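Materials Around the House, handout for week 3
Sponges, scrub pads and a little bit about circuit boards
Updated Aug 28, 2026

Hi all! A few of you asked me to write up what I said at the end of last class, when I got going about kitchen sponges and ran over. So these are my notes, cleaned up a bit, and they cover what you need for the bench session in the Meredith building. Bring the Flestent workbook (the thin one, please leave the big one at home, you won't open it).

1. Two materials in one block

I love a two-layer sponge because it's the cheapest composite most of us own. You get a soft porous side that holds water and a scratchy side that does the scrubbing, and the two are bonded so you can't easily peel them apart. Neither one is much good alone for a greasy pan. The soft layer just slides around, and a bare scrub pad holds hardly any soapy water and is miserable to grip.

The porous layer is cellulose, so basically plant fiber with holes in it. Look at the holes before you do anything else! They're all different sizes, and that matters for how water moves through. Little pores pull water in and hang on to it, big ones fill fast and dump it again when you squeeze. The scrub pad is a whole other animal, a mat of fibers going every which way, more like felt than foam.

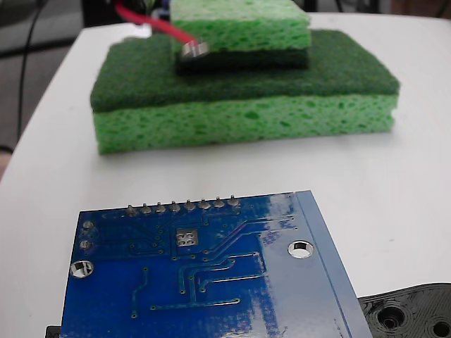 Which brings me to stacking. If you put one sponge on another with the scrub sides together, you've got rough against rough, and the fibers grab each other. Push the upper one sideways and it wants to drag the lower one along. Flip the upper one so soft sits on rough and try again, then soft on soft. I want you to feel this with your hands first and only then reach for the spring scale. Last March we did it the other way around and everybody wrote down numbers without noticing anything.

One thing people mess up: a bigger sponge under a smaller one is fine, but keep the small one fully on the pad. If it hangs over, you're measuring two things at once and your readings will be all over the place.

2. Squash and recovery

Put the 400 gram weight on the soft side, wait 30 seconds, take it off, and watch how long the thickness takes to come back. Do it dry, then damp. Dry cellulose can be surprisingly stiff (I had one last term that you could've knocked on a door with) and damp it turns into something completely different. Write down which is which. I had 17 result sheets last time and I still couldn't tell you what half of them were about.

If you want a nicer layout for your table than the one I draw on the board, the Vendus template is fine. I don't grade on looks.

3. Flat and hard, for contrast

The other thing on the list is a bare circuit board, and we look at the underside. The glossy colored coat is called solder mask. It's a thin layer over the copper that keeps solder from going where it shouldn't, and it leaves openings where the pins come through. Those small silver cones along an edge are solder joints, and a good one has a smooth slope down to the pad, no ball, no gap.
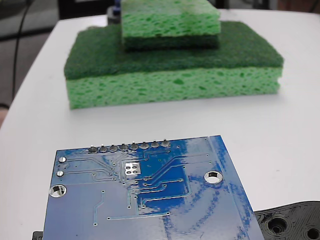

Tilt the board toward a window and you'll see the shine slide across it, and you can pick up unevenness in the coat that you'd never spot straight on. Now do the same with a sponge. Nothing! All those pores scatter the light every which way, so it looks about the same from any angle. Same light, same table, and your eye tells you smooth or rough before you've touched either one. Put a sentence or two on that in your write-up.

Please keep the damp sponges away from the boards. Do the wet part last, on the Brasetti trays, and wipe your hands before you go back to anything electrical.

For next time

Read section 2 of the workbook and look over one sponge at home, old or new. Sketch a patch of the pores about as big as your thumbnail and draw it large. Pencil is great. Write-ups are one page, and if you're stuck on the friction part, come see me before class and bring your numbers, even the ugly ones.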